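Part-time Stores and Yard Assistant, Kistavstead Community Theatre

Hours: 30 per week, Tuesday to Saturday
Contract: permanent, with a probation period
Reports to: Sotiris Papadakis, Production Manager
Reference: 2164
Closing date: Tue 20 December, at noon

About the theatre

Kistavstead Community Theatre puts on drama, dance, a winter show and a run of touring comedy. We have a main house, a small studio and a workshop. Scenery, furniture, costumes and props that are not in use go to our store at Sultby, a short drive away on the Keveck road. The store also hires items out to schools, amateur groups and small film companies, and the hire income pays for a good part of our youth work.

The last assistant left in October to train as an electrician and the hire desk has been open on reduced hours ever since. We would like the new person in post before the spring season goes into rehearsal.

The job

Most of your time will be spent at Sultby. You will take hire bookings by phone and email, pull the items, check them against the booking sheet and have them ready at the door. When things come back you will check them again, note any damage and put them away where they belong. Costumes go to the laundry first, apart from hats, shoes and anything with beading, which are cleaned by hand.

You will also:

load and unload the van, usually with one other person
drive between Sultby and the theatre, and now and then to a hirer
carry out small repairs to furniture and props – gluing, screwing, touching up paint
keep the stock list up to date (the props section alone has 903 entries and needs work)
help at get-ins and get-outs on the main stage
answer the door to deliveries

Get-outs run late. There are roughly five a season and you will be told the dates when the programme is fixed. Hours worked after 10pm are given back as time off within the same month.

Who we are looking for

You do not need to have worked in a theatre. We need someone who is tidy, turns up when they say they will and is polite to hirers who have left it until the last minute. You should be comfortable with a spreadsheet and with lifting and carrying as part of an ordinary day. Training in manual handling is given in the first week.

A full driving licence is essential. Experience of driving a long-wheelbase van would help. Basic sewing or joinery would also help, but we can teach you both.

Pay and conditions

The post is on grade 2 of our pay scale. The current scale is in the applicant pack. Pay is monthly, in arrears. You will be enrolled in the workplace pension after your probation period. Holiday is pro rata, and we ask that you take none of it in the two weeks before the winter show opens. You get two free tickets for every production we make ourselves, and workwear and boots are provided.

There is parking at Sultby. The Zeng bus stops at the end of the lane on weekdays, but the Saturday service is poor and the last one leaves before we close, so please think about how you would get home.
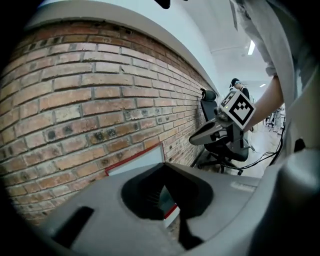

Can the hours be shared between two people?

We would consider a job share if you apply together and can cover all five days between you, with one of you free for each get-out.

How to apply

Ask the box office for an applicant pack, quoting the reference at the top of this page. Fill in the form and send it back with a covering letter of no more than two sides. Tell us about any work, paid or unpaid, where you had to look after other people's things or keep a record of them. We do not accept CVs on their own.

Please give the names of two referees. We will only contact them if we offer you the post.

If you need the form in large print, or would like to apply by recorded message, tell the box office when you ask for the pack.

Interviews will be held at Sultby in the new year. They last half an hour and are followed by a short practical exercise using the stock list. Reasonable travel costs will be refunded if you bring receipts.

If you would like to talk about the job before applying, leave a message for Sotiris at the box office and he will ring you back – mornings are best.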